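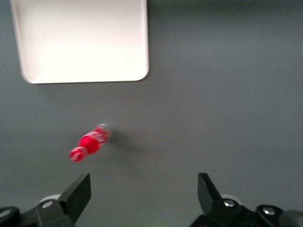

A tray on one of the gray worktables at Kanico.

Silvan Zwahlen has spent most of the past year getting rid of a password file. He looks after security at Kanico, where the customer portal still stored its passwords as plain MD5 hashes when he took the job. The portal was written by an outside firm, Breltura, and had been running for years without much attention.

"It was a list of names and a list of hashes, one next to the other," he says. "No salt. If two customers had picked the same password, you could see it from the matching lines."

MD5 turns any input into 128 bits, usually written as 32 hexadecimal characters. It was built to be fast, and that is the trouble with using it for passwords. Anyone who gets a copy of the file can try huge numbers of guesses against it at home. Without a salt, a random value stored with each password, every guess can be checked against all the accounts at once.

Zwahlen ran a test on an offline copy before he proposed anything. He used a common word list and an ordinary desktop machine, and let it go for 60 minutes.

"I stopped it after the hour and had what I needed for the meeting. I didn't bring the passwords, I brought a chart. I don't think people should see each other's passwords to be convinced."

People often tell him MD5 is broken because of collisions, he says, and he has to slow them down. A collision means finding two inputs with the same hash. That matters a great deal for signatures and certificates. It does not help someone who has a single hash and wants the password behind it.

"They were right to want it gone, but for a different reason. I had one long email thread on that and I regret half of it."

The replacement is Argon2id with a separate salt for each account. Zwahlen tuned the memory setting until one login check took 300 milliseconds on the portal's own server. He tried a higher value first, and the server fell behind when a lot of people logged in at the same time.

The harder part was moving the old accounts. A hash can't be turned back into a password, so the usual approach is to wait for each customer to log in and store the new hash then. Zwahlen didn't want the MD5 values sitting there in the meantime. He ran every old hash through Argon2id and kept only the result, with a flag to show it was wrapped. When a customer logs in, the portal computes MD5 first, then Argon2id, compares, and saves a clean version without the MD5 step.

"The flag is one column. I spent more time on the backups than on the code," he says. Three sets of old backups still held the original file, and one was kept at a branch office in Kälin - he found it through an invoice.

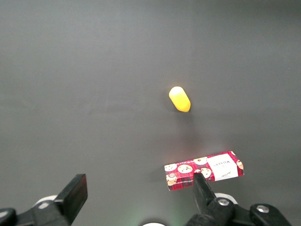 Elby, reading a draft of the plan, asked why the company hadn't simply reset every password and been done with it. Zwahlen says he considered it. Many of the email addresses on file were out of date, and those customers would have been locked out with no way to receive a reset link.

Accounts that are still wrapped in January will get a reset notice by letter. After that he plans to remove the MD5 code from the portal. "Then I'd like to look at the session tokens," he says. "I haven't opened that file yet."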